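We use cookies to make this site work better for you. Accept / Manage settings

How do robots learn to pour?
By Anas Alaoui
04/09/2019
Reading time: 2 minutes

Pouring a drink. Easy, right? You've done it loads of times. Tip the bottle, watch the cup, stop before it goes all over the table.

Now try telling somebody how you do it. How far do you tip? How fast? When do you stop? Hard to say! Your hands just sort of know.

A robot's hands don't know anything. So the team at the Torvik lab tried a different way of teaching, and the project is called Koria. No long list of rules. A person moves a pair of robot arms through the whole job, over and over, and the computer remembers every move. Each go is called a demonstration. Koria has 3000 of them. That's a lot of pouring. 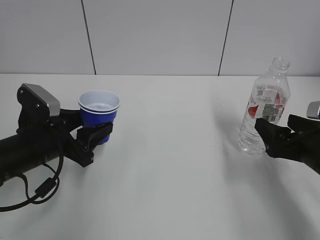 One gripper holds the blue cup. The other is right by the water bottle.

Two arms is trickier than one. Think about your own hands. One keeps the cup still, the other does the tipping, and they have to work as a team. If the cup hand wobbles the pouring hand has to notice.

So what does the computer do with all those demonstrations? It looks for patterns. When the bottle is over here, the arm usually goes like this. When the cup is a bit further off, it goes like that instead. After lots of practise it can have a guess at what to do even when things have been moved to a new spot.

Then comes the test. No person helping. Ismail Kabbaj from the team puts the bottle and cup in new places and lets the robot have a go.

The first time they tested it, with only a small pile of demonstrations, it managed 38 pours out of every 100. Not great. In June, with the full 3000, it got 68 out of 100. Much better! Still a lot of misses though. You would not want it doing your breakfast juice.

See-through bottles are one of the hard bits. Light goes straight thorugh clear plastic, so it can be tough for a computer to tell where the edges are. Water is the same.

Next the team wants to try jugs, and cups with handles.

Try it yourself: shut one eye and pour water into a cup, over the sink. Harder?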